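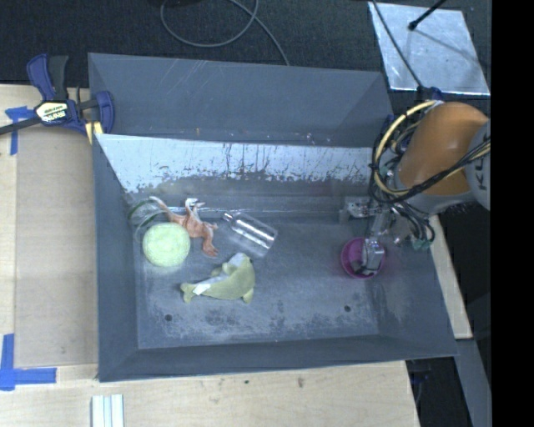
The Gosenero bin, gripper down at the pink bowl.

From: Serpil Çetinkaya
To: grasping-list
Date: Mar 25, 2019
Subject: Re: [grasping-list] retry policy vs. better grasp scoring

Hi Zübeyde, hi all,

Great question, and sorry for sitting on it over the weekend. I wanted to look at the logs before I opened my mouth (for once!). Quoting your whole message so the folks reading the digest can follow along:

> On Friday Zübeyde Çınar wrote:
>
> Serpil, I read the Zulteo draft on the train and I like it, but I'm
> stuck on section 4. You say the self-supervised scorer gets to 70 per
> cent first-try success on mixed household items, and then that adding
> the "look again" step helps more than doubling the training picks. How
> are you separating the two? If the arm looks again after a miss, the
> objects have moved, so the second try is on a different bin. Isn't that
> just a free shuffle?
>
> Also, which objects are dragging the average down? We have a similar
> setup at Erkach and anything see-through kills us. I'd love to know if
> it's the same for you or if our depth camera is simply rubbish.
>
> One more: do you reset the bin between trials, and who does it?
>
> Z.

OK, taking these out of order because the second one is the fun one.

Clear stuff is awful for us too, so don't bin your camera yet. The lying-down bottle is the classic. Depth comes back with a hole down the middle and a bright smear along the length where the light catches it, and the scorer happily proposes a grasp on the smear. The container with the green rim is a bit kinder, as the rim gives the network something to hang on to, and it has learned to go for rims. It learned that on its own, by the way! No labels, only whether the gripper closed on something after the lift. Which is also why it loves the pink bowl. Give it a bowl and it will put one finger inside and one outside nearly every time, and my colleagues are sick of me pointing this out.

Soft toys are the other end of the scale. The plush sea animal is close to a gimme, you can grab it nearly anywhere. We did have a spell where the scorer developed a fondness for the fabric tag, and I lost most of a November afternoon to that before I realized the depth filter was sharpening thin edges. The dinosaur sits in between: good body grasps, terrible tail grasps. Thin parts look fantastic to the scorer and then slide out on the way up.

Now the proper question. You're right that a retry is partly a free shuffle, and the draft doesn't deal with it well enough. What I did on the weekend was go back through the 2,000 held-out picks and split the misses into two piles: those where the gripper touched something and moved it, and those where it closed on air and the objects stayed put. The second pile is the one that answers you. There the bin is the same before and after, so any gain from looking again can't come from a shuffle. It has to come from the fresh depth image plus the penalty we put on the grasp that just failed.

In that pile, retries recovered 30 per cent of the misses. Smaller than the number in the draft, which lumps both piles together, but still a decent chunk and still bigger than what we got from doubling the training picks. So the claim survives, just with a haircut. I'll put both piles in the table and reword that paragraph. Thank you for catching it before a reviewer did, I owe you a coffee.

What I can't tell you yet is how much is the fresh image and how much is the penalty. With the penalty off, the arm will sometimes go straight back and miss in exactly the same spot, which is painful to watch. I'd guess the penalty does most of the work on clear objects and the fresh image matters more for everything else, but that is a guess and please don't quote me on it. The ablation is next in the queue.

Resets: no full reset between trials. The arm picks an item up, lifts, checks the gripper width, and drops it back over a random spot in the bin. The sloping walls do us a favour there, things tend to roll back toward the floor where we can reach them. Corners are still a nuisance. Anything leaning up against a wall leaves no room for the second finger, and for version 2 of the controller Yaman wants a little nudge move that pushes items toward the centre first. I'm for it, as long as we log nudges separately from picks. Otherwise we'll be right back at your shuffle problem!

If you can share a few of your Erkach bottle failures (raw depth, nothing cleaned up), I'd love to run our scorer over them and see whether it goes for the same bad spots. Ours I can put on the project server this week, just tell me which format you'd like.

Cheers,
Serpil

--
Serpil Çetinkaya
Gosenero Manipulation Group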